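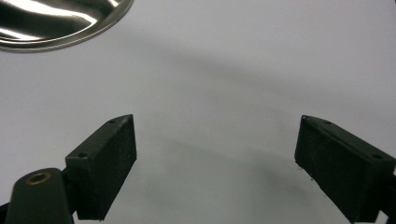 Fig. 1. Steel dish on the white top. Rim and part of the inside.

Polished steel on a light worktop: cleaning, glare, placing
Project report, Materials in the Home, Starnville
Larysa Hordiienko, 22 October 2022

1. What the project was

Started in May as a project on kitchen steel in general. Too big. Cut it down to two things, a bowl and a tall stand with arms, both mirror finish, both going on a white top. Question: how do you keep polished steel looking decent on a pale surface, and how much of the "dirty" look is dirt at all, how much is just reflection.

I took the side of a person tidying up a counter. Not a lab. No instruments except a kitchen scale and a borrowed light meter. Some of the notes were written standing up so they are short.

2. The things

Bowl. Stainless, shiny, rolled rim. No decoration. The rim matters more than I thought, see section 4.

Stand. Round shallow base, thin pole, round cap with eight short arms and a little polished knob on top. Came out of a box marked Sowa, no leaflet. On my scale the box with everything in it was 1,668 grams. Most of the weight is in the base I think, didn't take it apart to check.

White surfaces. Matte. I wanted matte and not gloss so that the steel would be the only shiny thing and I could tell which reflection came from where.

Cloths: one microfiber, one cotton tea towel (old), paper towel.
Cleaner: Resitow spray, plus plain warm water with a drop of dish soap.

3. What I did

Wipe, dry, put down, look. Then touch it with bare fingers, leave it, look again. Same thing for every cloth, first with soap water, then Resitow. Light meter read 300 lux at the worktop in the morning setting. Lamp bulbs are marked 4,000 K, so fairly neutral, not the yellow kind.

I gave each try a score for how clean it looked, 0 to 5, from standing height and then again from close up. Two scores per try turned out to be the best decision in the whole project as they almost never agreed.

Order of work, for anyone repeating it:

Wash the bowl first, inside then outside, rim last.
Dry straight away. Don't let it drain.
Wipe the white top under it too. I forgot this the first few times and had to throw those scores out.
Put the bowl down by the outside, fingers under the rim.
Step back before scoring.

4. The bowl

Soap water and microfiber won. Not by a lot. From close up the average was a bit better than Resitow with microfiber, and from standing height they were the same. Resitow with paper towel was the worst, it left a haze and I got lint in the curve. The cotton towel was fine on the outside and bad inside, too thick to follow the curve at the bottom.

Water spots: all of them came from air drying. Every one. If you only take one thing from this report take that.

Now the rim. A rolled rim holds a line of water underneath where you can't see it. You dry the bowl, it looks perfect, you put it down, and a minute later there is a drip on the white top. After I added "rim last, run the cloth around twice" to the method this stopped. Should have been in there from the start.

The inside of a mirror bowl is never one color. It goes from bright white to almost black in bands and that depends on what's over it and next to it. In my early notes I kept writing "streak??" for these. Quick check I ended up with: turn the bowl a quarter turn. A streak turns with the bowl. A reflection stays where it was. Went back over the early notes and crossed out a good part of the streaks.

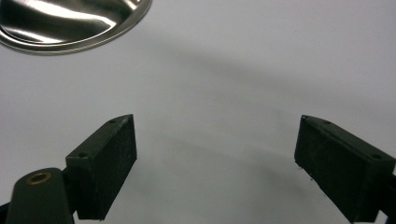

Fig. 2. Polished bowl on the white surface, upper left of the picture.

5. The white top

Less to say. Matte white is forgiving about fingerprints and not forgiving about shadow. Soft gray patches look like a stain until you move your arm. I wiped shadows more than once, I admit it. Crumbs and lint show up right away.

One scuff risk: sliding the bowl. I lifted it every time so there is no data on this, only a suspicion. Left for a follow-up.

Tea left a ring when I let a cup stand there during scoring. Came off with soap water. Not part of the method but writing it down anyway.

6. The stand

Harder than the bowl. Base is easy, flat and shallow, one wipe. The pole is easy too if you wrap the cloth round and pull up. The arms are slow. Each one needs to be pinched in the cloth separately, and while you do that your other hand is on the pole leaving prints. I tried holding it by the base (prints on base), by the knob (prints on knob) and finally with a second cloth, which works but feels silly for something this size.

Scores for the stand from standing height were high even when it was pretty smudged. The arms are so short that the eye doesn't settle on them. The base is the opposite, one thumb mark and it's all you see.

Placing: middle of the surface was best. Close to the border of a white top you get the wood or whatever comes next reflected in the base, and it reads as a brown smear. Also easier to knock. I didn't test it loaded. I had planned to hang measuring spoons from the Minari set on the arms and ran out of time, the set arrived after I had finished scoring.
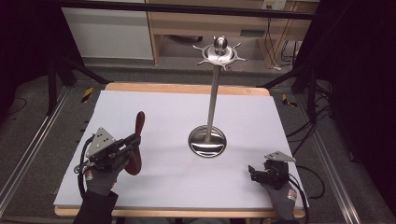
Anju Mittal read the draft and did not agree with the stand section. Her point was that cleaning the arms one by one is only slow if you do it dry; dip the whole top in a bowl of warm soapy water, rinse, then shake it and dry with a towel, done. She also thought a stand like this should be judged with things hanging from it, and that empty it tells you very little.

I tried the dipping after that. Faster, yes. But the water runs down the pole and collects on the base so you dry the base twice. Call it a draw. On the second point she's right and it goes first on the list for the follow-up.

7. Problems

Only one person scoring (me).
Scores from the first few tries missing, see section 3.
Morning light only. Evening would be diffrent.
The cotton towel was old and soft, a new one might do worse.
I never recorded how hot the wash water was, just "warm".

8. For the follow-up

Stand with spoons on it. Sliding test for the bowl, on a spare piece of white top. Second scorer, someone who hasn't read this. Brushed steel next to polished, same method, to see if the gap between close up and standing height gets smaler. Cloths to be washed between tries and not just rinsed.

Score sheets are in the back of the folder, blue pen is close up and pencil is standing height.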